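About Pondgate

Pondgate is a research and evaluation practice that works with health and social service programs. Most of our work is with programs that support pregnant women, new mothers and families where alcohol or other drugs are part of the picture, and with housing and recovery programs that serve the same people a few years later. We plan evaluations, collect and analyze the information, write the reports and help staff use what they learn.

The practice was started by Marjatta Kuusisto and Tumaini Urio. They had worked together at Didham, a drop-in and outreach program for women, Marjatta as a nurse and Tumaini as the person who kept the program's records. Funders wanted numbers every November, and the numbers they asked for were visits, referrals and beds. Staff felt that these left out most of what they did. The two of them began writing a longer report alongside the required one, with interviews and case notes (used with permission), and other programs asked for help doing the same. Pondgate was registered the next year.

What we do

Program evaluation is the largest part of our work. A typical evaluation begins with a day on site, when we sit down with front-line staff and managers and draw out how the program is supposed to work: what is offered, who it is for, what should change for them and how soon. We call the result a program map. It goes through several drafts. Once it is agreed, we choose what to measure and how. We use existing intake and follow-up forms wherever we can and add new questions only when the old ones do not cover something in the map.

We also carry out reviews of published and unpublished studies, usually for a health region or a coalition that is planning a new service. Our reviews are written for people who will have to act on them. Each one has a plain-language summary at the front and a full account of the search at the back.

Training is the third area. We teach short courses on interviewing, on note-taking and consent, and on reading evaluation reports. Courses are held at our office or at the program's own site and are limited to 10 people.

How we work

Women who use a program are part of its evaluation from the start. Every project has an advisory group with at least 2 members who are or have been clients of the program. They are paid by the hour at the same rate as our own interviewers, and travel and child care are covered separately. They see the interview questions before anyone else does and they read the draft report before it goes to the funder.

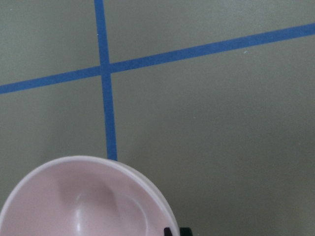
Atieno Mosoti wrote to us after her second year on the Julurby advisory group that she had expected to be asked to nod at things, and that the first thing she did was take nine questions out of the interview "because nobody who has had a child removed is going to answer those in front of a stranger." She added that she would still like the reports to be shorter. We are working on that.

Interviews are done in a place the woman chooses. She can bring someone, stop at any time, skip any question and withdraw what she has said up to the date the report is finalized. We do not tie payment to finishing. We explain before each interview what we are required by law to report, in words the advisory group has approved, and we give the same information on paper.

We are careful about language. Reports refer to people first and to a diagnosis or substance second. We do not use terms such as "clean," "addict" or "non-compliant" except when quoting, and we ask programs to look at their own forms for the same words.

Current and recent projects

Julurby Mothers' Program. A three-year evaluation of an outreach and prenatal care service that serves a town and the farms around it. The second interim report has been delivered to the program and shared with its partners. The final year will look at what happens after a child's first birthday, when most services end.

Bogdan House. A study of staff turnover and supervision in transitional housing for women leaving treatment. Field work is complete. The report includes a supervision guide that other houses are free to copy.

Didham. We continue to help our former workplace with its yearly reporting. Because of the earlier connection, neither Marjatta nor Tumaini works on the Didham account. It is handled by Musyoka Ondieki.

Our people

Marjatta Kuusisto is co-director and leads the evaluation work. She is a registered nurse with a background in maternity and community care.

Tumaini Urio is co-director and is responsible for data, privacy and finance.

Musyoka Ondieki is a senior evaluator. He worked in youth housing before joining us and runs the course on interviewing.

Baoshan Han is our research librarian. Baoshan carries out the searches for our reviews and answers requests for copies of reports.

We also work with a pool of trained interviewers, several of whom first came to us through an advisory group.

Funding and independence

Pondgate is paid by project fees and course fees. We do not accept money from companies that make or sell alcohol, cannabis, tobacco or medicines used in treatment. Our contracts state that the program may correct errors of fact in a draft but may not change the findings. Where a funder holds the rights to a report, we ask for permission to post at least the summary, and in most cases it is given.

Contacting us

Programs thinking about an evaluation are welcome to get in touch before they have a budget. A first conversation is free, and we can often suggest something smaller that staff can do on their own. Requests for reports should go to Baoshan and should give the title if it is known. We try to reply within two working days. People who need help with their own or someone else's substance use should contact a local health line or clinic, as we do not provide services directly.

Last updated: Dec 13, 2025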